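Prillport Food & Garden Forum > Kitchen Table > Sourdough in a small kitchen – what finally worked for you?

zoia_levchenko
31 May 2022
OK I have to share this because I am so happy with today's loaf! I've been baking since we moved to Drerside and my bread was flat as a plate for months. Two changes fixed it. I stopped feeding the starter on a timetable and started waiting until it had really doubled. And I let the shaped dough sit in the fridge for 18 hours before baking.

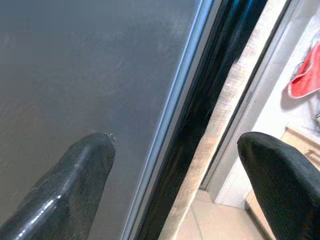

The crust came out dark and blistered, and the crumb is soft without being gummy. I used 330 grams of water to 450 of bread flour, plus a spoonful of rye. What's everybody else doing?

cello_and_crumbs
Congratulations!! That first good one is such a thrill. I'm with you on the starter, but 18 hours is too long for me. Mine goes so sour the kids won't touch it. I do overnight and bake before breakfast.

Namboodiri
Disagree with Cello, sorry. Sour is the whole point :) If the kids don't like it, use less starter and keep the long rest. You lose so much flavor when you cut it short.

cello_and_crumbs
Flavor for you, maybe! I have four people to feed and three of them want toast with jam.

vskoryk
Both of you are right, it depends on how cold your fridge is. Mine runs warm and the dough is over the hill by morning. I bought a cheap thermometer and moved the basket down to the bottom shelf, and wow, what a difference.

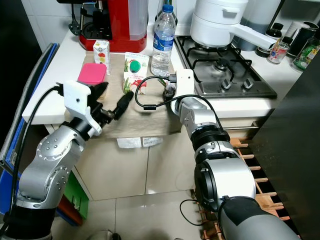 I'd also say try folding the dough 4 times in the first two hours instead of kneading. Wet hands, no extra flour. It feels like soup at the start and then suddenly it holds together – I still get excited every time.
– Vasylyna Skoryk

Namboodiri
Folding yes, thermometer no. Poke the dough. If it springs back slowly, bake it.

zoia_levchenko
The poke test has lied to me so many times, ha. Cold dough always feels ready! But I'm trying the bottom shelf tonight, and less rye. Vasylyna, do you bake in a pot with the lid on, or on a tray with steam?

vskoryk
Pot, lid on for the first half. Trays never gave me a decent rise.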